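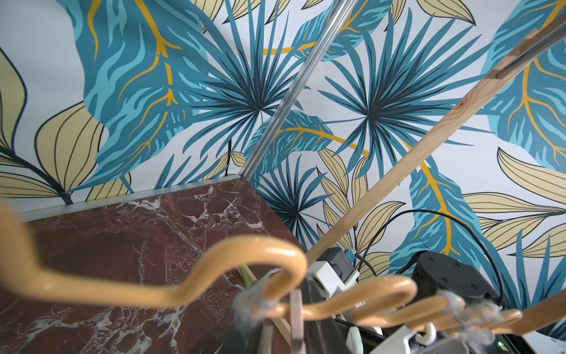
4. 手首カメラの登録と把持計画の調整

Zarnleyの設定で一番楽しいのがこの章です! 3章のアーム原点合わせが済んでいれば、あとは画面を見ながら進められます。

4.1 手首カメラを登録する

1. 制御PCでStimamnessを起動し、「デバイス」タブを開きます。
2. 左右のカメラに wrist_L、wrist_R と名前を付けます。逆に付けると両腕がきれいに反対の物を追いかけるので、片方のレンズを指で隠して確かめてください。
3. 配信レートを20 fpsに設定し、「同期を開始」を押します。
4. 時刻ずれの表示が緑になったら保存します。

注意:同期中はUSBケーブルを抜き差ししないでください。登録が消え、手順1に戻ります。

4.2 両腕の作業領域を決める

1. 「計画」タブで固定カメラの映像を選びます。
2. ラックの支柱と横棒を障害物として囲みます。金属の棒は反射で深度が抜けやすいので、少し大きめに囲むのがコツです。
3. 左右の手先が近づける最小距離を132 mmにします。ハンガーの受け渡しを試すときも、最初はこの値のままで。
4. 「空振り再生」を押し、軌道が障害物を横切らないことを確認します。
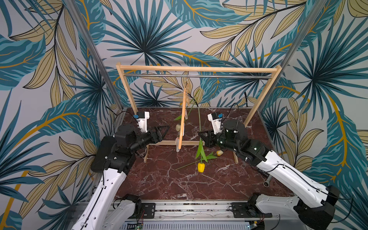
うちでは手順3の値を小さくしすぎて、計画がいつまでも収束しませんでした。初期値に戻したら一発で通ったので、まずは触らないのがおすすめです。(Pivel)

ありがたい報告です。収束しないときは、距離を変える前に「計画」タブの試行回数も見てください。上限は1000で、これに達すると計画器は黙って止まります。次の版では警告が出ます!

4.3 細い物の把持を調整する

造花の茎のように細くて重なり合う物は、認識モジュールSolankiの腕の見せどころです。

1. 認識モードを「線状物」に切り替えます。
2. 手首カメラの映像で、つかみたい一本の先端をクリックします。
3. マスクが隣の茎まで広がったら、「交差で分割」をオンにします。
4. 指の開き幅を決め、「接近のみ」で実行します。
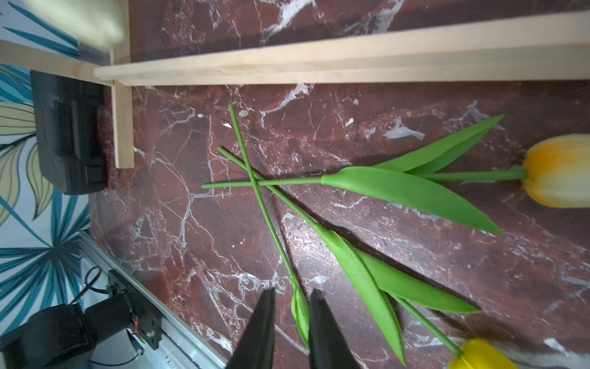

5. 接近位置がよければ「閉じる」を押します。指の力は最弱から一段ずつ上げてください。
6. 結果を「成功」「滑り」「空振り」のどれかで記録します。

メモ:石目模様の天板では、白い筋を茎と取り違えることがあります。「背景を学習」を先に一度実行しておくと、誤検出がぐっと減ります。初めて効果を見たときは声が出ました。

注意:「閉じる」の実行中に手を入れないでください。止めるときは必ず非常停止ボタンを使います。

コメント(3件)

mizu_arm
「交差で分割」をオンにすると表示がかなり重くなります。うちのPCだけでしょうか。

hako286
プレビューの解像度を一段下げると軽くなりますよ。認識の精度は変わりませんでした。

kurage
4.1のレンズを隠す確認、助かりました。見事に左右逆でした。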